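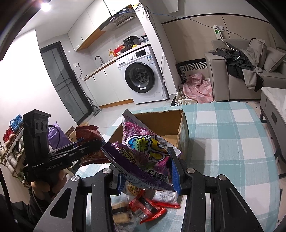

Halyna Kuzmenko wrote: The domovyk page is showing the wrong version of the story again. The Zakharchenko text says he lives behind the stove and plaits the horses' manes if he likes them. Your page has him under the doorstep, throwing pots. I've reported it before and was told it was my browser.

Ticket 1151
Opened: March 2022
Status: open
Area: Jelville legend index, household spirits

Reply from Taras Stasiv

I'm not convinced it's your browser either, and I don't know who told you so. Please leave your cache alone for now. People get told to clear it every time and then we lose the only evidence.

What I did first was open the domovyk page logged in and logged out. Logged in, I get the stove and the horses. Logged out, I get the doorstep and the pots. Same address both times.

The doorstep text isn't made up. It belongs to a different entry, the Isirport house spirit, which somebody collected separately and which has a much worse temper. He sours the milk, he sits on sleepers' chests, and he has to be bribed with porridge before a move. The two have a fair bit in common and I can see how a person might mix them up. I can't see how a page would.

Log

Checked the entry history. No edits to domovyk since October. So nobody swapped the text by hand, whatever the forum thinks. There is a thread there claiming the spirit moved himself because he wasn't asked properly. Please don't send me that again.

Asked Codero whether they were serving an old copy. They said their side was healthy and closed my request. I reopened it. "Healthy" doesn't tell me what the page says.

Tried the merge theory. In October the index joined up entries with matching alternate names, and both of these list "grandfather" as a polite name you use so as not to offend him. Half the house spirits in the collection are called grandfather. If the join was done on that name alone, I'd expect more than 300 pages to be wrong, and I've only had complaints on 2.

Went and looked anyway. The complaints are low because hardly anyone reads these pages logged out and compares them to the book. The bathhouse spirit is carrying a barn spirit's warning about whistling. The barn spirit has nothing at all.

Turned the name join off on the test copy. Domovyk came back correct, logged in and out. Bathhouse still wrong. So the join is part of it and I'm not calling it the cause yet.

Halyna Kuzmenko wrote: Stove and horses for me this morning, on the live page. Did you fix it?

Reply from Taras Stasiv

No. I haven't touched the live site. If it has corrected itself I trust it even less than before. Could you look again this evening, logged out, and copy me the first line — just the first line, I don't need a screenshot.

Halyna Kuzmenko wrote: Doorstep again. First line is "He is seldom seen but the crockery knows him." Also, the footnote points to page 700 of Zakharchenko. My copy doesn't go that high.

Reply from Taras Stasiv

Neither does mine. I'll split the footnote into its own ticket, as I suspect the number was typed by someone working from memory. Leaving this one open. Codero have written back to say the copy logged-out readers get is rebuilt twice a day, which they could have mentioned the first time. Next step is to hold the rebuild, turn off the join on live and see which spirit turns up.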